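Skonda Twisted-Handle Takeout Bag, Small
Brown kraft, plain, zigzag-cut top

Supplied by Unby. Sold in cases of 300 or 1,000. Handles come attached. Bags ship flat and are opened by hand at the counter.

Opening and loading: pinch the front panel at the rim and pull it away from the back panel before loading. Napkins go in last, laid flat.
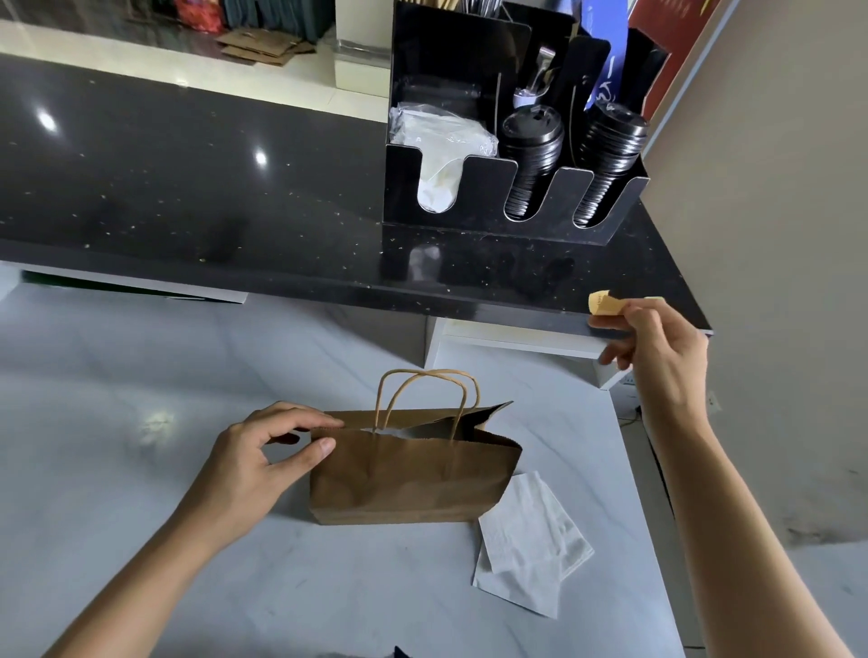 Store cases off the floor and away from steam. Kraft paper takes up moisture, and bags kept beside a dishwasher may tear at the handle joint.

Closing: fold the top edge over and press flat. Apply one strip of paper tape on each side of the handles, leaving the handles free. Printed strips such as "Good luck!" can be used in place of plain tape. Press each strip for 3 seconds. Tape does not make the bag leakproof. 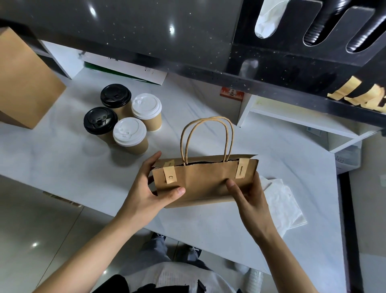
Not rated for liquids without a lidded cup. Hot cups should stand upright in a carrier inside the next size up, listed under Vullora Large.

Counter setup: the bag is normally used with an acrylic organizer holding lids, straws and napkins. Allow around 8 inches of clear counter in front of the organizer. Pre-cut tape can be stuck along the counter edge within reach.

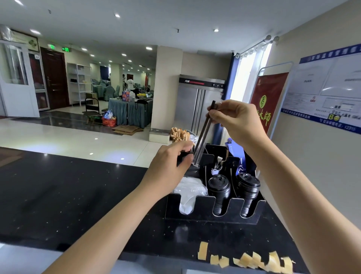 Siham Helmy wrote in June that the 300 case lasts her shop too short a time, and that she would like the tape strips sold by the roll with it. Tape is currently a separate item, listed under Ouazzani Paper Tape.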